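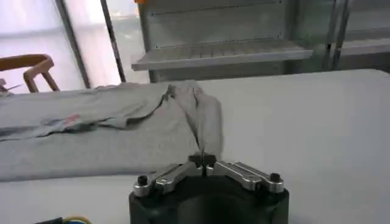
Nazar Hladun wrote in to say that he had swapped the fingertip pads on both sides and the left gripper still let go of the cloth halfway through the second fold. He wanted to know if the pads were a bad batch.

They probably weren't. Dropped corners on this cell come from four places: the pads, the finger links, the wrist camera and the table height. Pads are the easiest to change, so people change them first and then stop looking. This page goes through all four in the order I do them. It covers the Kobzar folding cell, the two-arm version with the white table between the arms, running the Hililby controller. The single-arm version has a different wrist and most of the link section won't apply.

Plan on an hour if nothing is wrong. The finger check alone takes 20 minutes once you've done it a few times.

What you need

Hex keys, metric, the long ones with a ball end
Torque driver
Feeler gauges
Lint-free wipes and isopropyl alcohol
A set of Clotex pads (only if yours are worn)
One plain T-shirt and one polo shirt for testing
The cell log

Before you touch anything

Finish or cancel the running job from the Hililby screen. Send both arms to the service pose, then press the stop on the cell and lock it off. The arms hold position with the brakes on. The grippers don't have brakes, so a finger can still be pushed by hand, and you'll need that in a moment. Write the fold count in the log before you go further. The counter on the screen resets when you change the tool file, and we have lost it twice that way.

Part 1: Pads

Wipe both pads on each gripper with alcohol and let them dry. Look at the face of the pad under a lamp. A good pad is dull all over. A shiny patch means the rubber has glazed, and it will hold a thick hem and slip on thin jersey. If you find one, change both pads on that gripper. Never put a new pad opposite an old one.

To change a pad, back out the small screw behind the fingertip, slide the pad forward and off, and slide the new one on until it clicks. Snug the screw. Don't use threadlocker here, it gets into the rubber.

Part 2: Finger links

Push each finger sideways with your thumb. A little spring is fine. A click is not. If it clicks, the bolt at the outer end of that link has backed off. Tighten it with the finger half closed, then go over the other side of the same gripper too, even if it feels tight.

Close the fingers by hand and try the thinnest feeler gauge between the tips. It should drag evenly from the base of the pad to the point. If it drags at the base and falls through at the point, the links are out of line, and that gap is where Nazar's fabric was getting away. Loosen both link bolts a quarter turn, press the tips together on a flat surface and retighten while you hold them. It may take a few tries.
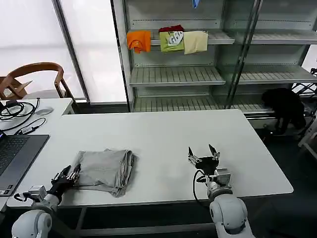
Part 3: Cables and open position

Most cable faults on this cell show up only when an arm turns at the wrist, so you need to take the lock off for this part and jog at low speed from the pendant. Stay outside the marked line. Bring one arm down beside the garment and keep the other one out over bare table with its jaws wide open, as the right one is here. That gives you a clear look at the black cable that loops out from the wrist and down the arm. Turn the wrist slowly through its whole range and watch the loop. It should swing free and never pull straight. If it pulls, undo the last clip on the arm, feed a little more slack toward the wrist and clip it again.

With the jaws still open, measure across the fingertips. Ours are set to open to 71 mm. If you get less, run the gripper homing routine (Tools, then Grippers, then Home) and measure again. If it still comes up short after homing, there is usually lint packed behind the link. Blow it out. Don't force the jaws past the stop to gain the last bit, you will bend the link and be back in Part 2.

Part 4: Wrist cameras

Clean both lenses with a dry wipe. Check that the mounting block doesn't rock. Then open the camera page in Hililby and run the edge test on each side with a plain shirt laid flat. The green line should sit on the hem. If it sits above the hem all the way along, the block has tilted down and you can fix it with the two side screws. If the line wanders, clean the lens again before you adjust anything.

Don't run the edge test with direct sun on the table. Diffuse light through the window film is all right.

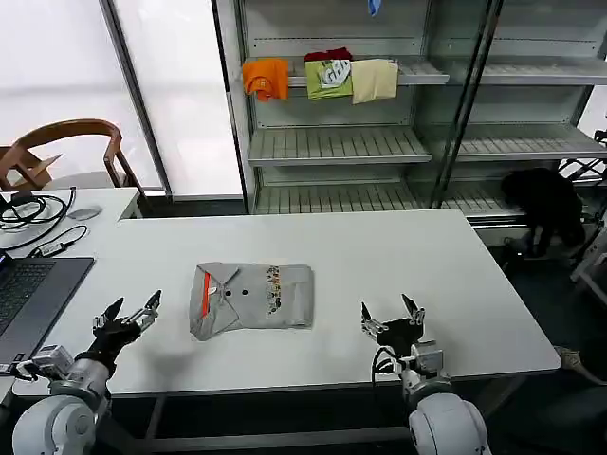
Garkilden Works / Automation Service Group / Bench Notes

Part 5: Table height

The controller thinks the table is at a fixed height. The feet settle and somebody always leans on a corner. When the table is low, the fingers close on air and take up only the top layer of cloth. When it's high, the fingertips press in and leave marks on the surface. Wipe those marks off and look for fresh ones after the next run.

Put a folded polo on the middle of the table, one with a placket and a few buttons. It's a better test than a T-shirt, the layers are uneven and the collar end stands up higher than the rest. Don't use it for touch-off, though. For touch-off, take everything off the table and do this:

1. Put the cell in service mode and select Table Plane.
2. Bring the left gripper down over the front corner on its side until the force reading changes.
3. Save the point.
4. Do the back corner on the same side, then both corners with the right gripper.
5. Look at the spread. Under 1 mm, accept it. Over that, adjust the feet and start over from step 2.

Accepting a bad plane and hoping the force limit will cover for it does not work. Antonina Derkach ran it that way for most of last November and went through 12 pads.

Part 6: Grip force

Leave this until the other parts are done. Turning the force up will hide a bad link for a day or so, then you have a worse link. The default in the Hililby tool file is fine for jersey and pique. For printed shirts I take it down one step. The print can stick to the pad and lift when the fingers open. Keep the pick points off the print if you can; you can drag them on the fold map.

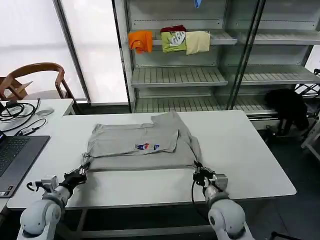

Save the tool file under a new name each time you change the force. Put the date in the file name, and don't overwrite the factory one. When both arms pick at the same moment they should read within a step of each other on the force screen. If one side reads high and the other low, the shirt is being pulled across the table and the fold will come out crooked. Swap the order of the picks, left first and then right, and see if the high reading moves with the order. If it does, it's timing, and you can even it out with the pick delay. If it stays on the same arm, go back to Part 2 on that arm.

Test run

Run the T-shirt program at half speed, then at full speed, then the polo program at full speed. Stand where you can see both grippers. You are looking for:

A corner that slides in the fingers before the arm lifts
A finger that opens late on release
Either cable touching the table edge
Error 243 on the screen

Error 243 is "grip not confirmed." One of them in a test run I ignore. Two on the same side means something in Part 1 or Part 2 was missed. The message names the arm, but on older Hililby versions left and right are swapped in the text, so watch the arm itself.

Putting it back in service

Write the new pad fitting date, the jaw opening for each side, the plane spread and the tool file name in the log. Reset the fold counter now if you changed pads, and leave it alone if you only cleaned them. Take the lock off and send the arms home.

How often

Wipe the pads every shift. Do Parts 1 to 3 once a week. Parts 4 and 5 go once a month and any time the table or the desk next to it has been moved. Fleece sheds a lot, so if you have been running fleece, do the lint check behind the links at the end of that day.

Update: Nazar's left gripper had a loose outer bolt and a gap at the tips. He used his old pads again after cleaning them.

Page last changed 12 September 2026. Corrections to Antonina Derkach.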